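Mendach Word List

A list of 2,146 household and workshop words, with spoken forms, collected in the Mendach valley

What is inside

The main file is words.csv. Every row is one word in the local dialect, with the standard form, a short English meaning, the part of speech and the village code. The second file, speakers.csv, gives for each speaker only an age group and a village code. The folder audio has recordings for 900 of the words. We want to record the rest but we do not promise when.

The file notes.txt is long and not well ordered. It has remarks which did not fit into the columns, for example when two speakers from the same house did not agree about a meaning. Please read it before you write to us that a meaning is wrong.

Columns in words.csv

id: a number, never used again if a row is deleted
form: the word as we write it, see Spelling
standard: the nearest standard word, empty if there is none
meaning: English, in lower case
pos: noun, verb, adj, adv or other
village: one of 6 codes
audio: file name, or empty
checked: yes or no

If one word was heard in two villages, it has two rows. For this reason the number of different words is smaller than the number of rows in the file.

Spelling

The dialect has no official spelling. We use the system which Ľubomír Kadlec made for his school dictionary, with two changes. Long vowels are written double, because the accents were lost many times when people opened the file in old programs. The soft l is written lj. In the first version it was sometimes lj and sometimes l with an apostrophe, and a few of these are probably still there.

All files are UTF-8. If you see question marks in the place of letters, please import the file and choose the encoding by hand.

How the words were collected

Silvia Trnka and Marek Ševčík visited speakers at home, mostly in April and in the autumn. They asked about rooms and topics: the kitchen, the barn, washing, repair of tools, killing a pig. They did not read words from a list. Each speaker signed a paper form or agreed on the recording. Names of people were removed from notes.txt by Mehwish Zaidi, who also cut the audio.

The first 600 rows come from older paper cards. We could not ask the speakers of these cards again, so the column checked is "no" for all of them.

Known problems

The words for weaving are few, and come almost all from one speaker. Verbs are given in the infinitive, also when the speaker used only the past form. In the recordings from Nerkmont there is a clock in the background. Some English meanings are too general ("a kind of basket"), and we are thankful for better ones.

License and citation

You can use the list for free for study, teaching and non-commercial work. Please cite it as: Trnka, Ševčík, Zaidi, Mendach Word List. For other uses write first to Trinidad Zabala, who keeps the files now.

Corrections

Send the id of the row, the old value and the new value. Please send one message with all corrections, it is easier for us. 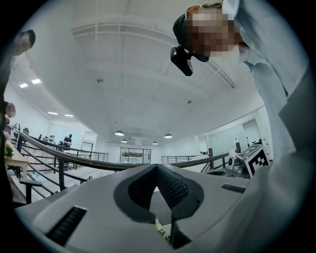 Leaning in for a closer look, with the head camera on.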